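4.2 Small deals and the filing line

I should say up front that I came to this part of the project with a bias. I used to think the size test in merger filing rules was a pretty sensible thing. If a deal is too small to matter, why make two companies fill out a stack of forms and sit on their hands for a month? Then Sheyla Rivadeneyra and I started reading through the deals one by one, and my view got a lot messier.

Our full set has 2137 acquisitions of young tech companies, all of them priced under the local filing line at the time they closed. I won't pretend we read every one of them closely. We sorted them by whether the buyer already sold something in the same line of business, which took most of March and more coffee than I'd like to admit, and we ended up with 58 deals that both of us flagged as "direct overlap." (Where we disagreed, the deal stayed out. Section 3 has the details on how we coded them.)

Take Altia and Flistness. Altia was already selling a workout tracking app to gyms, and Flistness had a younger product that did much the same job with a nicer calendar. The price was low enough that no filing was needed, so no agency got an early look. Altia told customers that both apps would keep running side by side. The contract we read tells a fuzzier story - the Flistness founders got paid on a schedule tied to moving their gym accounts over to Altia, with nothing at all tied to new features. I don't think that proves anyone set out to bury a rival. It does tell me what the buyer was willing to pay for.
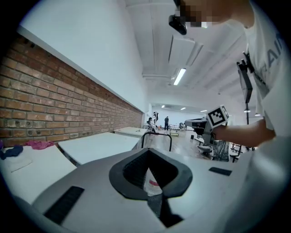
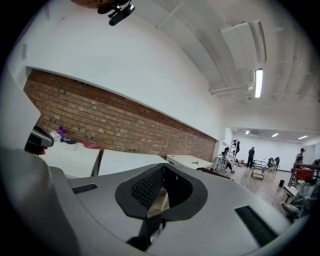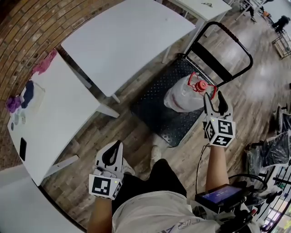
Figure 4. Hand-held grippers, three views. In the third, a person holds one in each hand near a black flatbed trolley.

Payment terms like these came up more often than I expected. Of the 58 overlap deals, we could get hold of the full contract for only 26, and in 11 of those the founders' later payments depended on moving accounts over. The rest were a mixed bag: flat payments, stock that vested over time, a couple of revenue targets we couldn't make much sense of. I'd be careful about stretching this to the deals where we had no contract. Sellers who are happy to share their paperwork may well be different from sellers who aren't, and I can think of stories that would push the number either way.

The Kemum deal is the one I keep going back to, mostly since it cuts against the others. Benavides bought Kemum when the two were fighting over the same scheduling customers, so on our coding sheet it looks as bad as any of them. But the contract set aside money for Kemum's engineers to keep building, and the release notes show they kept shipping updates. Sheyla thinks that makes it a harmless deal. I'm less sure. A product can go on getting updates and still stop pulling prices down once its main competitor owns it, and release notes can't tell us a thing about prices. We went back and forth on it for weeks and left it in the overlap group.

One practical point before I get to the pricing data. An agency working only from deal value would have put Kemum and Flistness in the same pile and looked at neither. A short notice, even a single page listing the overlapping products and the founders' payment terms, would have been enough to tell them apart. I'd want to see that tried before anyone lowers the filing line across the board, and Section 5 works through what the page might ask for.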